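Plekham Street Tenants' Association
Minutes of the November meeting, held in the laundry room, Thursday, 7:30 p.m.

Present: Lucero Valderrama (chair), Mrs. Rastetti (3B), Mr. Urnach (ground floor rear), both Ríos brothers (4A), the new couple from 2C, and a dog. The dog was not recorded as a voting member.
Apologies: 1A, 2A, 4C. No apology was received from 3A, who walked through twice with a bag of recycling.
Minutes: taken by 2B, who sat closest to the pen.

1. Minutes of the last meeting

Approved with one correction. Mr. Urnach did not "storm out" in September. He left at a normal pace to move his car. The word "storm" is struck.

2. The boiler

The chair read out the landlord's letter, which runs to 2 pages and contains one piece of information: a plumber has been "identified." Mr. Urnach asked whether the plumber knows this. The chair has written back asking for a date, and will write again next week if the reply is another adjective.

The pipes in the B line still bang between five and six in the morning. Mrs. Rastetti has been keeping a log and read some of it aloud. The entries are mostly "bang," with a few instances of "bang, louder." It was agreed that the log is useful and that reading the rest could wait. The younger Ríos offered to bleed the radiators on three and four. He has done it before, and the ceiling in 3A has mostly dried.

3. Money

The account stands at $1,183. The new couple asked what it was for. There was a pause.

The chair explained that the association collects dues of $100 a year per apartment, that some apartments pay, and that the money goes to snow melt, light bulbs for the back stairs, and the summer cookout. It also paid for the legal advice of two years ago, which was that we should get legal advice. The couple paid their dues on the spot, in cash, and were looked at with admiration.

Mr. Urnach moved that we publish a list of who has not paid. Mrs. Rastetti asked if this would include people in the room. Motion withdrawn.

4. Front door

The lock sticks in cold weather. The knack is to pull the handle toward you and up while turning the key left. The elder Ríos says down. Both methods were tried during a short recess. Both worked, and then neither did, and the meeting was let back in by 3A with another bag of recycling.

Chair to ask the landlord for a new cylinder. If he refuses, we will spend up to $200 of our own and send him the receipt in a nice envelope.

5. Holiday potluck

This took up most of the evening.

Date: the first Saturday of the month was proposed and carried. Place: the lobby and the second floor landing, as before, with hot food on the landing where the outlet is. The outlet will take one slow cooker. It will not take two slow cookers, as anyone who was here last year and went home by flashlight can confirm.

Seating was raised by Mrs. Rastetti, who spent last year on an upturned milk crate and mentioned it four times. Every apartment is asked to lend what chairs it can, good or bad, and to put a strip of tape with the apartment number under the seat. Tape should be the kind that comes off. The folding chairs in the basement may be used by people who understand the risks. 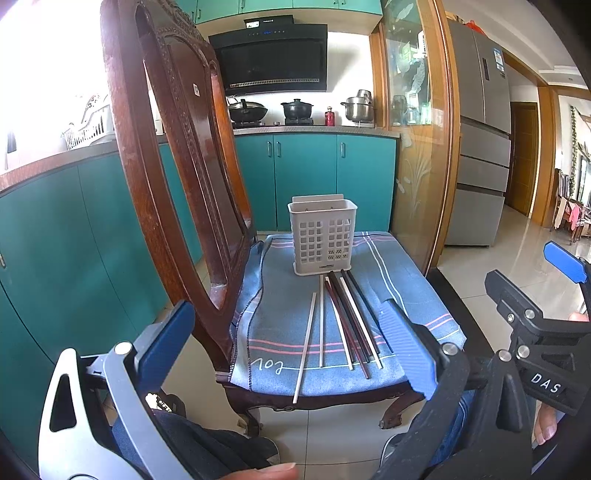

Do borrowed chairs have to be back upstairs the same night?

By noon the next day is fine, as long as the lobby and stairs are kept clear overnight for anyone coming in late.

Food: there will be a sign-up sheet by the mailboxes. Last year it was headed "Bring whatever you like!" and we had seven potato salads. This year it will have headings. Potato salad has its own heading, with a single line under it. Mr. Urnach has asked for that line and was given it after some discussion of his previous entry, which he maintains was supposed to be warm.

The Ríos brothers will do the pork again. The meeting broke into applause here, the only time this has happened under any item. The new couple offered "something with lentils," and this was received politely.

Paper plates, cups, and forks to be bought from the account. Mrs. Rastetti would like it minuted that she favors real plates. It was asked who would wash them. She would also like it minuted that she did not care for the tone.

Music: the radio from the basement, kept low, off by ten. The younger Ríos asked if he could bring speakers. He could not.

6. Bicycles in the hallway

There are too many. The chair asked whose the green one is. It has had a flat tire since spring and a spider lives in the basket. It belongs to nobody present. A note will be tied to it saying that it goes to the basement at the end of the month. Mr. Urnach pointed out that the same note was tied to it in June. The old note will be removed first, for the sake of appearances.

7. Laundry room

Dryer on the left takes quarters and gives nothing back. Please do not hit it. Please also stop leaving notes on it addressed to "whoever hit the dryer."

Loads left in the washer for more than an hour may be moved to the top of the machine by the next person. They may not be moved to the floor, the sink, or, as happened last month, the lobby.

8. Any other business

The new couple asked if there was a group chat. There are three. One is for the building, one is the same but without Mr. Urnach, and one was started by Mr. Urnach. The chair will see about having one.

The elder Ríos reported mice on the fourth floor, or a mouse, seen on several occasions. The chair will put it in the boiler letter, under its own heading so the landlord does not answer them together.

Mrs. Rastetti asked whether meetings could be held somewhere with heat. The laundry room was chosen for its dryers, and this was felt to be a fair point given item 7. The lobby was suggested for January. The meeting also considered her apartment, which is large, and she considered it less.

Actions

Valderrama: write to landlord about boiler date, lock, and mouse; hang sign-up sheet; combine the chats.
Ríos (younger): bleed radiators, with towels.
Ríos (elder): pork; look into the back stairs bulb, which is out again.
Rastetti: continue log. Summary only, please.
Urnach: one potato salad.
2B: note on the green bicycle; type these up.

Meeting closed at 9:20 p.m., when someone needed the washer.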